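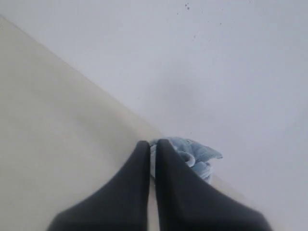
Cleaning Cloths: Frequently Asked Questions

Which cloth do I use for what?
Blue is for tables, counters and other hard surfaces. Yellow is for sinks and taps. White is for glass only. Please keep to the colors even when you are in a hurry.

Do I need a spray?
For dust and fingerprints, plain water is enough. Wet the cloth, wring it out hard and wipe in one direction. For grease, put a drop of dish soap on the cloth. Don't put it straight on the surface.

Can I use the blue cloths on painted surfaces?
Yes, if the paint has cured. Give new paint 9 days. Use light pressure and try a spot near the bottom first.

Why is my cloth leaving streaks?
It is either too wet or has fabric softener in it. Wash it twice with no softener and try again. If it still streaks, use it for floors.

How do I wash them?
Warm water, regular detergent, no bleach and no softener. Wash them separately from bath towels, which shed lint. Tumble dry on low or hang them up. Don't iron them.

Should I fold them?
You don't have to. Clean cloths can go in the bin any way you like. Used ones go in the hamper by the back door at Edville, or under the sink at Flulthorpe. Spread out a damp cloth over the rim if the hamper won't be emptied that day. A balled-up cloth starts to smell overnight.

When should a cloth be thrown out?
When it feels stiff after washing, has holes, or has been used on oil paint or solvent. Stains alone are fine.

How do I order more?
Fill in the supply form and use item number 343 for blue, 506 for white. Yellow is out of stock until March. Orders for both buildings go through Teodoro Cruzado, extension 3365. Requests sent before noon are filled the next morning.

Can I bring my own?
Yes, but mark it with your initials. Unmarked cloths get washed and put in with the rest.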